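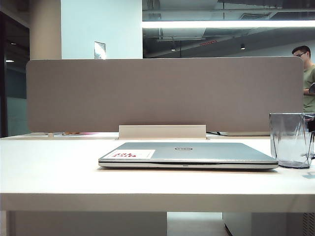

Clurnik Street office: shared desk trial, second progress report
November 2024

To: Inna Sirko, Yatsenko Workplace Fund
From: Trinidad Saavedra
Copied: Arnel Mercado, Ilgın Tuncer

You asked for a plain account of how the shared desks are going before the next instalment is released. I have tried to keep my own views to the end, though anyone who read the first report will know them.

Where the money went

The desks are in. They are white, they are wide, and I have had no complaints about them apart from coffee marks, which show up more than they did on the old brown ones. The taupe fabric dividers are also in, clamped along the back of each desk. Together with the brackets and delivery they used up nearly all of the furniture line. Dudeck invoiced a second time for the brackets, which we had understood to be part of the divider price. Arnel has disputed it and we are waiting on a reply. If we lose that argument the line goes over.

The booking software from Wisier was paid for up front against my advice. The licence covers 205 staff. We do not have 205 staff in this building on any day of the year, and the smaller licence would have done.

The dividers

The proposal said the dividers would "substantially reduce noise and distraction". I can report on distraction. People like not having to look at the person across from them, and several said so without being asked. On noise I have nothing to give you. Nobody took a reading before the dividers went up, so there is no figure to compare with, and Taras Zinchenko's offer to take one now seems to me a waste of his afternoon. Going by ear, a phone call at the next bank of desks is as easy to follow as it ever was. The panels are soft to the touch and I assume that is where the claim came from.

The rounded corners cost extra. I would like it on record that I asked why.

Clear desks

The clear desk rule is the part of the trial most likely to be presented as a success, so I would treat it carefully. Walk through mid-morning and the desks do look tidy. A closed laptop and a plastic cup is typical of what you'll find, and by the letter of the rule a desk in that state is not clear. It is also not in use. The booking system counts it as occupied all the same. Ilgın checks these against bookings when she has time, and in her view a good share of "full" days are nothing of the kind.

We have sent two reminders about leaving equipment out. The second got fewer replies than the first. Stickers on laptop lids have come up again too, with a request from head office that we have them removed. I don't intend to spend project time on stickers. One of them reads NICE TRY, which is close to my own feeling about the reminders.

Cups are a smaller matter but they generate more email than anything else. The kitchen is at the far end of the floor and people don't walk back with them. A tray at each end of the room would fix most of it for very little, and it isn't in the budget.

What is late

The lockers. Without them the clear desk rule has no real footing, as staff have been told to put things away and have nowhere to put them. The supplier now says 5 weeks. They said the same in the last report.

The staff survey has also slipped. I held it back until the lockers are in, and I'd ask you not to press for it sooner.

What I am asking for

Please release the instalment for the lockers and hold the part set aside for extending the trial upstairs. I can't see what upstairs would be copying at this stage. Arnel disagrees and will write to you separately.

T. Saavedra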